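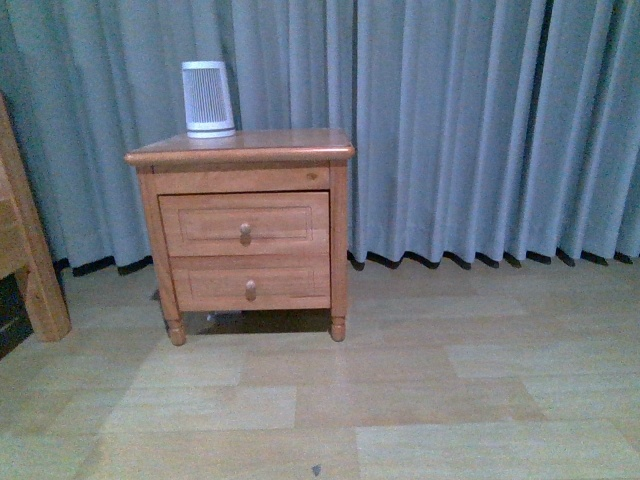

1/7
Méthode de l'essai « tiroirs ». Départ : un chevet en bois à deux tiroirs, fermés, un bouton rond sur chacun, un appareil blanc posé dessus. La politique reçoit les images de la caméra de tête et une consigne écrite, rien d'autre.

2/7
Données : 2608 démonstrations téléopérées, enregistrées à Brirholm entre février et juillet. Imelda Pascual a relu les annotations. On en a écarté 114 pour désynchronisation entre caméra et moteurs.

3/7
Deux consignes : « ouvre le tiroir du haut », « ouvre le tiroir du bas ». Même meuble, boutons presque identiques. Le modèle de base, Waaka, confondait souvent les deux.

4/7
Changement testé : on prédit d'abord un point de contact dans l'image, puis la trajectoire. Avant, tout sortait d'un seul bloc. L'architecture ne bouge pas, on ajoute une tête de sortie.

5/7
Évaluation sur 1138 essais, position de départ tirée au hasard. Les confusions haut/bas baissent nettement. Les échecs restants viennent surtout de la prise : le bouton glisse.

6/7
Limite : le bois verni renvoie la lumière et le point prédit dérive parfois vers le reflet. Rideaux ouverts, c'est pire. On n'a pas encore de correctif.

7/7
Code d'entraînement sur le dépôt Jondon, données à la rentrée. La suite portera sur les portes battantes.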